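3.2 Sample handling and transfer of the assay between sites

The assay was developed at the Kumton laboratory and transferred to Khamphan once the validation report had been signed. Both sites hold the same reference standards and work from the same written method, but they differ in water supply, in the age of their chromatographs and in the way samples reach the bench. The transfer exercise was designed to find out how much of the difference in reported potency could be put down to each of these.

A set of 200 retained samples of oral suspension was drawn from storage. Of these, 108 were assigned to Kumton and the remainder to Khamphan, using a list generated before the bottles were taken off the shelf. The list was stratified by strength and by bottle size. Each bottle was given a new label carrying only a study number, and the original batch number was kept in a sealed record at Kumton until all results had been reported.

Suspensions settle on standing, and the way in which a bottle is mixed before sampling has a direct effect on the result. Earlier versions of the method asked only that the bottle be "shaken well". For the transfer this was replaced by a fixed number of slow end-over-end turns, followed by a short rest to let air bubbles rise. Portions were then taken from the middle of the liquid by positive displacement pipette and weighed, with the density of each batch used to convert mass to volume. Weighing takes longer than pipetting by volume, but it removes the error caused by trapped air, which in the thicker batches had been larger than all the other sources taken together.

Extraction followed the validated procedure without change. The weighed portion was diluted in a mixture of methanol and buffer, sonicated in a cooled bath, brought to room temperature and made up to the mark. The extract was filtered into amber vials, the first part of the filtrate being thrown away. Two types of filter were compared during development. One held back a small but repeatable part of the active substance when the first part of the filtrate was kept, and it was therefore withdrawn from use at both sites.

Separation was carried out on a Plakix reversed-phase column with a matching guard column. Three manufacturing lots of the column were in use during the study, and the lot was recorded with every sequence. Retention times differed slightly from lot to lot, but the resolution between the active substance and its nearest degradation product stayed above the limit in all cases. Columns were flushed at the end of each sequence and stored in the solvent recommended by the supplier.

Each sequence opened with a blank, followed by replicate injections of the working standard for system suitability. A check standard, prepared from a separate weighing, was placed after the suitability injections and again at regular points through the run. Where a check standard fell outside its limits, every sample injected after the last passing check was repeated. In total, 1,405 injections were made across the two sites, including blanks, standards and repeats. Peaks were integrated in Estitz with a single locked processing method. Manual integration was not allowed for the main peak. It was allowed for degradation products close to the reporting threshold, provided that a second analyst reviewed the baseline and recorded the reason.

The sequences were arranged so that samples of different strengths were mixed within each run — the alternative, one strength per run, would have made it impossible to separate the effect of strength from that of the day. Standards were prepared fresh for each sequence at Khamphan. At Kumton they were kept refrigerated and used within the stability period set during validation.

Figure 3. Workcell with two robot arms, floral-printed walls and a tabletop with a rose print.

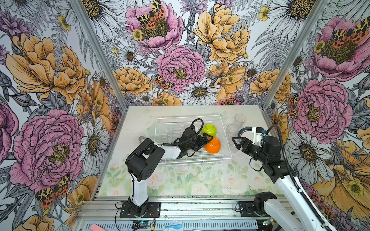
Results from the two sites were compared using a mixed model, with site, strength and column lot as fixed terms and sequence as a random term. Bottle was nested within batch. Potency was expressed as a percentage of the labelled amount and was not transformed, as the residuals showed no clear pattern with strength. The acceptance limits for the difference between site means were set in the protocol and were not revised after the data had been seen.

Eighteen results were excluded before the comparison was made. All of them came from sequences that had failed system suitability, and the samples concerned were prepared again from the same bottles where enough material was left. No result was excluded on the grounds of its value alone. Results that looked unusual were investigated under the normal laboratory procedure and, where no cause could be assigned, were kept in the data set.

The site term was small compared with the variation between bottles of the same batch. Column lot had no measurable effect on potency, though it did affect the tailing factor — most clearly in the oldest of the three lots.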